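Filtrar demostraciones antes de entrenar

10 de febrero de 2025

Llevo desde enero con la misma pregunta: cuántas de las demostraciones que grabamos sirven para algo. En Astau teníamos más de 3.000 episodios de la tarea del soporte (coger un disco y dejarlo de pie en su ranura) y la política entrenada con todos ellos fallaba de una manera muy concreta. Llegaba bien hasta el disco, cerraba los dedos y luego se quedaba dudando encima del soporte, con pequeñas correcciones a izquierda y derecha, hasta que se agotaba el tiempo.

Irja Ikonen propuso mirar los datos antes de tocar la red. Elegimos 1.000 episodios al azar y los revisamos a mano entre los dos. Fue lento. Anotamos pausas largas, reintentos, cambios de agarre a mitad de camino y el punto en el que el operador empezaba a bajar el disco. Las pausas eran mucho más frecuentes de lo que yo pensaba, y casi todas caían en el mismo sitio: justo antes de la inserción, cuando la persona que teleopera se para a comprobar la alineación. La política había aprendido a pararse también, solo que ella no sabía cuándo seguir.

El filtro que usamos ahora es sencillo. Calculamos la velocidad del extremo de la pinza, marcamos los tramos casi inmóviles y recortamos los que pasan de un umbral, salvo durante el cierre de los dedos. Además descartamos los episodios con más de dos reintentos. De los 1.000 revisados quedaron 926. El resto lo pasamos por el mismo script sin revisión manual, y ahí seguramente se nos ha colado algo.

Con los datos filtrados, misma arquitectura y mismos hiperparámetros, la duda encima del soporte casi desaparece. Hicimos 10 intentos por cada posición inicial. La mejora se nota sobre todo en las posiciones alejadas; en las cercanas la diferencia es pequeña y no me atrevo a decir que sea real con tan pocas repeticiones.
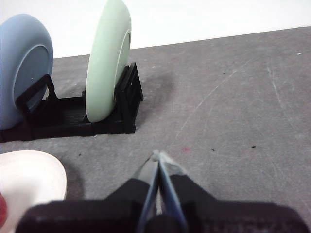 Lo que no ha mejorado es la orientación. Si el disco llega al soporte un poco girado, la política insiste en bajar recto y empuja contra el borde. Fionnuala Carroll cree que es un problema de observación, que desde la muñeca los dedos tapan buena parte de lo que importa en el último tramo, y quiere añadir una segunda vista fija. Yo probaría antes a grabar más correcciones deliberadas, que es precisamente lo que nuestro filtro tiende a eliminar.

El script está en el repositorio interno, en la carpeta Gruvadska, con los umbrales en un archivo aparte. Falta repetir la comparación con tres semillas y quitar el recorte de pausas para ver cuánto aporta cada parte por separado.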